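**Progress report, Mota teaching-by-demonstration project**
Prepared by the Jallarthorpe workshop for the Gistell fund
Sunday, February 25, 2024

We promised you 3000 demonstrations by the end of the grant. We have 477 that we would show to a stranger. The gap looks worse than it is, but it is a gap, and we would sooner you read it in the first paragraph than find it in a table.

## What we did this period

Most of the work went into teleoperation. An operator holds a pair of hand controllers, the two arms copy the movement, and the recorder stores joint positions and video until a foot pedal is pressed. In the first week the pedal was also a footrest, and a good many recordings stop at the moment the operator got comfortable. The pedal now lives in a shallow box and has to be pressed on purpose.

We also tried guiding the arms directly by hand. People learn it in a few minutes and like it very much. Unfortunately their own hands and sleeves end up in the video, and the policy seems to have formed the view that a sleeve is needed to pick anything up. We have kept hand guiding for teaching single poses and dropped it for everything else.

The Brivavix logging software was updated twice. The first update fixed the clock drift between the two arms. The second fixed what the first had done to the file names.

## Spending

Hardware is on budget. Operator hours are over, by 20 percent, and almost all of that is rest time. Steering two arms at once through a controller is tiring in a way our proposal, written by people sitting down, did not allow for. Sessions are now capped at 40 minutes with a break after each. Fewer recordings per day, but we throw far fewer of them away.

## Two-arm table tasks

Clearing and setting a table is the task family you asked about at the last review, so it has had the most attention. We began with dishes and nothing on them, on the theory that food could wait. In the wrist view the green plate sits between the open fingers with plenty of table showing, while the other gripper is over at the gray dish, and that is the moment operators find hardest. They have to mind both hands and tend to watch only the near one. Low rims don't help: a finger that comes down slightly wrong pushes the dish instead of lifting it, and the operator then chases it across the table with great dignity. We now ask for one arm to be parked before the other closes – slower, but the recordings are much easier to learn from. 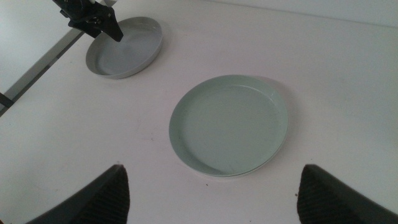
The trained policy can manage a single dish on most attempts if the dish starts near where it started in training. Move it a hand's width and the results get creative. Some 20 of the recordings were made with deliberately awkward starting positions, and these will be the main diet from now on.

## Next period

- Record recoveries as well as clean runs, including the chasing.
- Train two more operators, one of them left-handed.
- Add cups once the dish results hold up on a table we haven't trained on.
- Agree with you on a revised target for the number of demonstrations. We will send a proposed figure with the next invoice.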